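Section 4. Recording sorting episodes in a home room

This section explains how to record the sorting episodes used in the Grirkau study on order of picking. It supposes that you already finished Section 3 (mounting the camera on the hand-held gripper and checking the clock). If the clock check gave an error, please go back and repeat it before you continue.

The question of the study is simple. When a person puts a mixed pile of household things into a box, which thing is taken first, and can a policy learn this order from hand-held recordings only? For this reason the operator must choose freely. Do not give the operator a list of objects in a fixed order.

4.1 Preparing the surface

1. Choose a flat surface which you can reach from one side without leaning. A bed with a cover sheet, a low table or a desk is acceptable.

2. Pull the sheet so that it lies mostly flat. Small creases may stay. A printed sheet is allowed, and for the Ankrah split it is preferred, as the policy must learn to tell a printed shape from a real thing.

3. Put the box on the left side of the surface, open side up. Turn it a little, at a different angle for each episode.

4. Place the objects in one pile beside the box. Mix soft and hard things. They should touch each other, and at least one should lie partly under another.

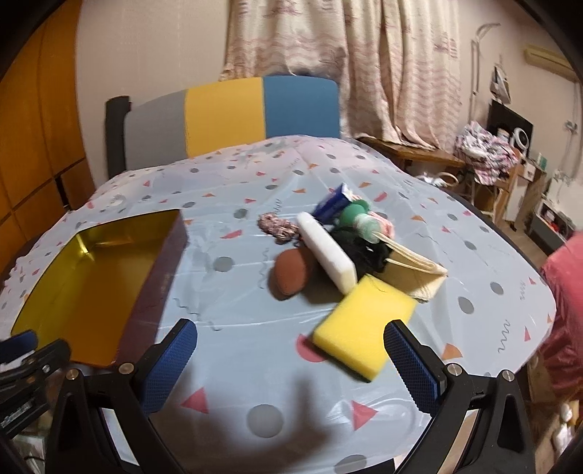
5. Do not clean the rest of the room. Furniture, clothes and cables in the background are part of the data. Remove only papers or screens which show a name or an address.

6. Set the room light and leave it the same until the episode is closed. If daylight changes strongly, for example after 5 in the afternoon, start a new episode.

Note: Shiny sheets and boxes with a reflecting inner side are difficult for the depth estimate. They are not forbidden. Write "reflective" in the surface field, so that these episodes can be evaluated separately.

4.2 Recording

1. Hold the gripper above the near side of the surface with the jaws open. Keep it still until the lamp of the recorder becomes steady.

2. Press the record button one time. Wait two seconds.

3. Move to the first object at normal speed. Close the jaws, lift, carry the object over the box and open the jaws.

4. Return to the pile and continue. It is not necessary to go back to the start position between objects.

5. If an object falls outside of the box, pick it up again from the place where it fell. Do not use your free hand. The second attempt is a valid part of the episode.

6. When you have finished, hold the gripper still again for two seconds and press the button.

Caution: Loose hair, cords and elastic ties can enter the joints of the jaws. Before you close the jaws on such an object, approach it from above. If something is caught, stop the recording and switch off the gripper before you pull it out.
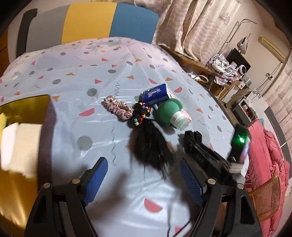
Figure 4-2. Hair ties, a scrunchie, a tissue packet and a green bottle on the sheet, with two blocks in the box.

4.3 Checking the episode

1. Open the episode in the Womico viewer and play it one time from start to end.

2. Mark every grasp with the G key and every release with the R key. A grasp that slips is also marked with G, followed by S.

3. Look at the position track. If it jumps by more than 8 millimeters between two images, reject the episode.

4. Save. The viewer writes the order of picking in a separate text file.

4.4 What the first round showed

The first round at Famiddale gave 2521 episodes. After checking, 190 were rejected, most of them for jumps in the track. For training we used 2000, and the others were kept for testing.

Operators usually took stiff objects with clear edges before thin or tangled ones. The trained policy followed the same tendency, but it chose the soft objects too early when they were lying on top of the pile. Xiuying Zou is preparing a second round with more soft objects. Until it is released, please use the object groups in Section 5 without changes.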